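Last updated: Monday
Print | E-mail

Finally sorting the kitchen side at Stesville. The plates are going in the slatted wooden rack for good. Grey, light blue, yellow, one to a slot. No more stacking them in the cupboard and pulling out the bottom one. 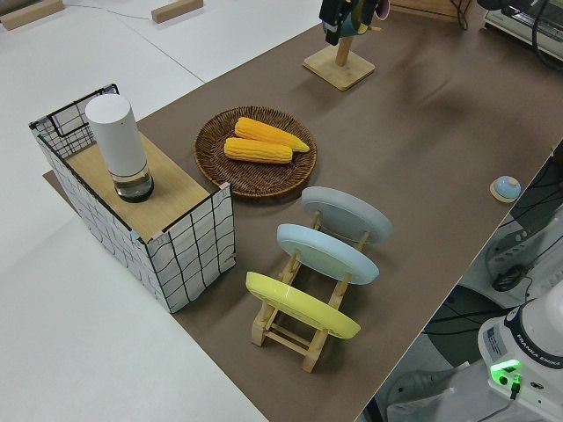
The rack was 36 in the Nutik sale and I nearly didn't bother. Glad I did. It takes up less room than the old wire one and you can wipe under it.

12 shares, 3 comments

Next job is working out what lives in the drawer and what stays on top. I want tea things and cartons in, cloths out where I can grab them. 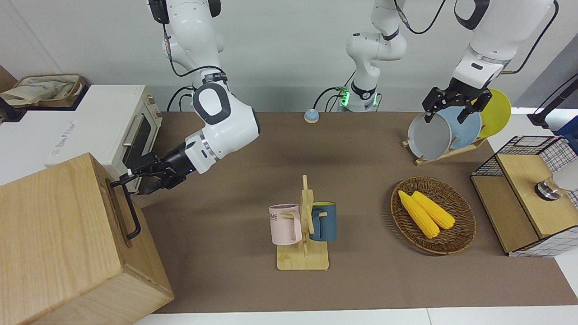

Pyo: I'd keep the cloths near the oven but not on it, mine went brown along one side.

Fair point. The basket may move to the shelf by the door once I've put that up. It needs 30 cm clear and I haven't measured.

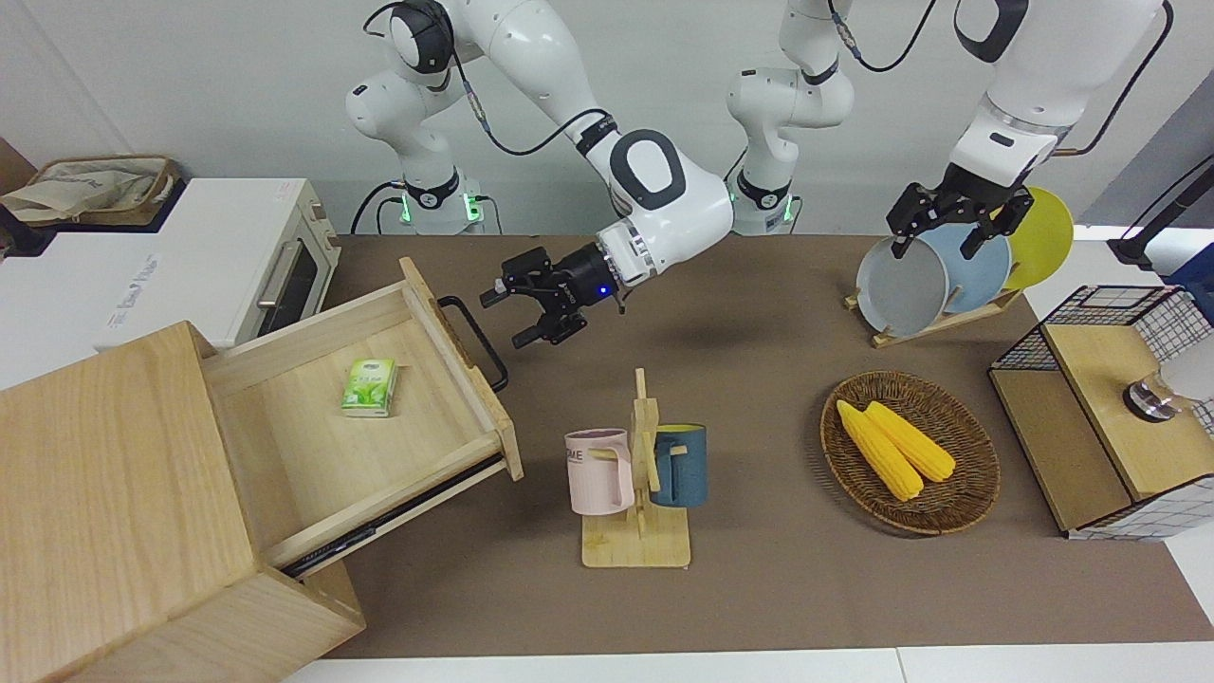

Bondia reckons plates are better in a deep drawer with pegs, and says racks only gather dust.

Maybe, if you've got deep drawers. Ours get used every day so dust doesn't get much of a chance.

Mugs are on the mug tree. Corn is for tea tonight, so it can stay on the wicker tray until then. 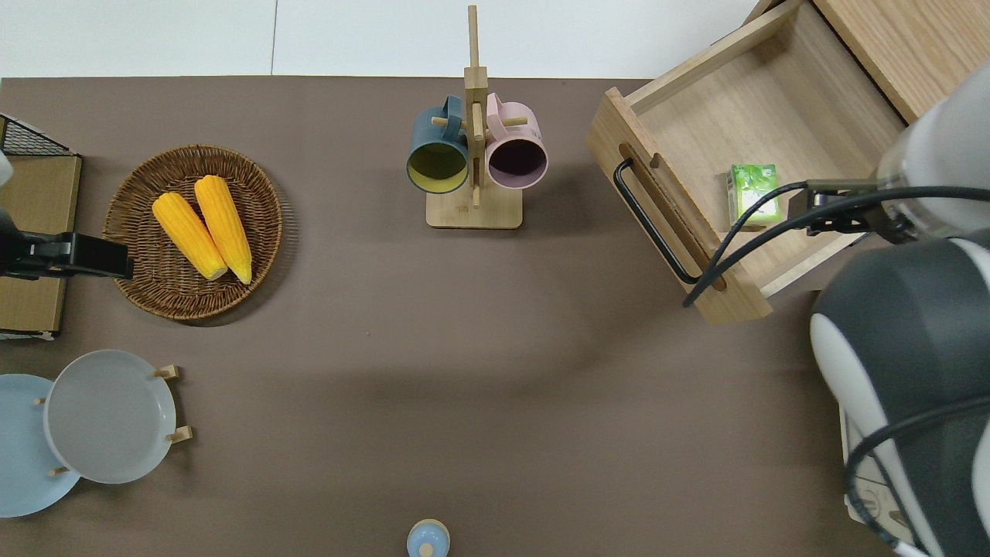 Do mugs on a tree get in the way when you're cooking? Only if it's at the front, so push it well back and turn the handles to the side you reach from.

Shelf next weekend.

5 shares, 1 comment
Print | E-mail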